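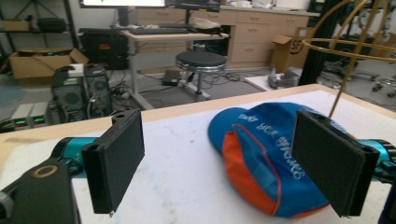
3.2 Recipe wording and cooking time in the home kitchens

Second round. Same households as the first, minus the ones who moved away or lost interest. Each got the braise recipe in one of two versions. Version A was the card as printed in the Barkton community cookbook: short lines, no times for browning, "cook until done" in two places. Version B was our rewrite. Times given for each step, pan size stated, onion given by weight and not as "one large." Ingredients identical otherwise. Pork shoulder, onion, dried mushrooms, caraway, a dark beer, stock.

Cooks shopped for themselves. We considered handing out boxes with everything measured, as Walczak did in her soup work, and decided against it. Measured boxes take away half of what goes wrong at home. The substitution data (section 3.4) would also have vanished.

Each cook kept a log. Start time, time the meat went into the pot, time the lid went on, time of serving. Plus a free comment box, which people used far more than we had planned for. Comments were coded by Krawczyk and Tokarz separately, disagreements settled by talking it through. The coding sheet is in the appendix. One code, "gave up on browning," was added after the pilot and applied backward to the pilot logs.

In total 1205 logs came back usable. Logs with no serving time were dropped. Logs with a serving time earlier than the start time were checked by phone, mostly a morning/evening mixup, and corrected where the cook was sure. Where the cook was not sure the log went out as well.

Main finding for this section: the rewritten card did not make cooking faster. If anything slower. Cooks with version B browned the meat for longer, in more batches, and reported more washing up. What it did change was the spread. Version A serving times were all over the place, with a long tail of late dinners. Version B times bunched together. Witkowska has argued that home cooks plan backward from the hour they want to eat, and that a recipe is judged by whether it lets them do so. Our logs fit that reading. The comment box for version A is full of phone calls to relatives, kids fed on toast, and a second look at the meat that was still tough.

Browning deserves its own paragraph. The Barkton card says "brown the meat." Nothing else. Version A cooks took this to mean anything from a quick turn in the pan until the pink was gone to a full dark crust on every side. Several wrote that their mother did it one way and their spouse another. Version B said to brown in two batches, not touching, until the pieces let go of the pan by themselves. That last phrase was borrowed from Sadowski's teaching notes and was the single most praised line in the comments. It was also the most complained about, by cooks with scratched nonstick pans where the meat let go right away and never colored much. 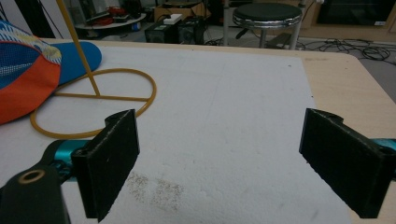

Figure 4. Work surface with foam board.

Pot size next. We had expected this to matter a lot and it mattered a little. Wide, shallow pots lost more liquid, and cooks topped up with water or more beer. Version B told them to check the level halfway through and top up with stock. Most did. Some topped up without checking, to be safe, and ended with soup. Two cooks served it as soup and rated it highly, which we have left in the ratings since we saw no good reason to take it out.

Lid on or lid ajar was not specified in version A and was in version B. Effect on the serving time small. Effect on the sauce large, going by the comments. "Glossy" and "thick" turn up under lid ajar, "thin" and "watery" under lid on. We did not see or taste the sauce, so this rests on the cooks' own words and should be read that way. Tokarz wanted a thickness test with a spoon and a tilted plate. It was tried in the pilot, in a few kitchens, and the cooks hated it becuase dinner was getting cold.

Oven versus stovetop. Cooks chose. Oven cooks had the smaller spread in both versions, no surprise there, the heat is steadier and people leave it alone. Stovetop cooks stirred. A lot. Version B said not to stir after the lid goes on, and the logs suggest this was widely ignored. Comment from one Ploten cook: "I know it says don't, I just like to look at it." We quote it because it stands for many.

Salt. Version A had "salt to taste" at the end. Version B had a measured amount on the meat at the start and "taste again" at the end. Ratings for seasoning went up under version B, mostly among cooks who described themselves as beginners. Experienced cooks rated the two cards the same and in several cases did not follow either. A cook with decades of braising behind her doesn't need the card, and a fair number told us so in the comment box, at length.

A word on who dropped out. Of the cooks who got a card, 880 finished all the meals they had signed up for. Those who stopped early were more likely to have small kitchens and to cook on two burners. This tilts the sample toward people with room to work, and the browning results in particular may look better than they would in a cramped kitchen. Batches need a place to put the first batch. Version B didn't say where to put it. It should have. A plate by the stove, one extra line. The next version of the card will have it.

Cost was not a planned measure but 50 cooks noted what they spent, unasked. Too few to do anything with, and not a random set, prices also rose between the pilot in March and the later meals. We mention it only because dried mushrooms were the item most often swapped out, and price was the reason given. Fresh mushrooms went in instead, usualy with the same weight, which is nowhere near the same flavor. Version B now carries a note on this. More in 3.4.

Limits. One dish, one region, one cookbook. Braising forgives a lot, and a recipe that forgives less (a custard, say, or anything fried) might show a bigger gap between the two cards or a gap in the other direction. Cooks knew they were in a study. Some dressed up the table. The start time in the log was self-reported and people do not agree on when cooking starts. Getting the onion out? Turning on the stove? We told them "when you pick up the knife," which was fine except for the cooks who bought their meat cut and their onions chopped.

3.3 Reading the card aloud

Smaller part of the study. Cooks were asked to read the card out loud once before starting and mark any line they had to read twice.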